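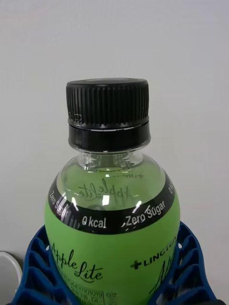 Black screw cap, clear neck and a ring under the cap. Check the ring before you put a bottle away.

Setting up a drinks table at home

A drinks table for a birthday or a card night doesn't take much. A clear surface, a stack of paper cups and a few small bottles will do it, and most of the work is in the order you set things out.

Start with the bottles. Look at the ring below the cap on each one. If it has come away from the cap, the bottle has been opened and belongs in the fridge door, to be finished first. Wipe the shoulder and neck with a damp cloth and dry them properly, or the label goes soft and leaves colour on the cloth.

Next, the table. Take everything off it, even the things you think can stay. Wipe with warm water and a drop of dish soap, then go over it again with plain water. White tops show every ring from a cup, so keep a folded tea towel within reach for the rest of the night.
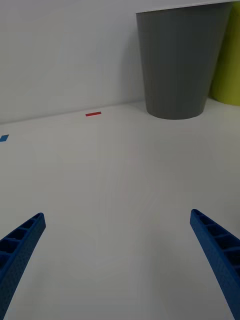
Coloured tape is the cheapest organizer in the house. A short strip at the back of the table marks where a cup or a jug goes, and whoever is helping can put things back without asking. Use painter's tape if the top has a finish you care about, and press it down flat so sleeves don't catch it. Peel it off the next morning - slowly, and at a low angle. If it leaves a sticky patch, rub in a little cooking oil, wait 2 minutes and wipe it off with soapy water.

Paper cups go at the back and bottles at the front. People reach over a cup without trouble but tend to knock a bottle. At our place on Gallstead Road the table is pushed right up to the wall, so nothing can go off the far side.

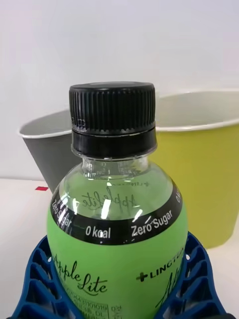 Apple Lite, zero sugar, with a dark grey cup and a yellow-green one behind.

Buy cups in two colours if you can. One colour for cold drinks and one for hot saves a lot of sniffing, and it helps with kids who put a cup down and forget it. Check the package before you pour anything hot, as some paper cups are only meant for cold drinks. We get ours at Gulluretti in Ornham, in sleeves of 16.

Fill cups two-thirds at most. Leave a finger of space under the rim and they can be carried across a carpet.

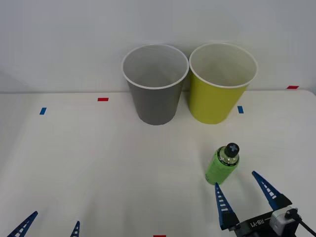 Two cups at the back, small green bottle in front.

Afterward, empty the cups into the sink before they go in the garbage. Rinse the bottles, and check with your depot whether it wants the caps on or off. Ours wants them off.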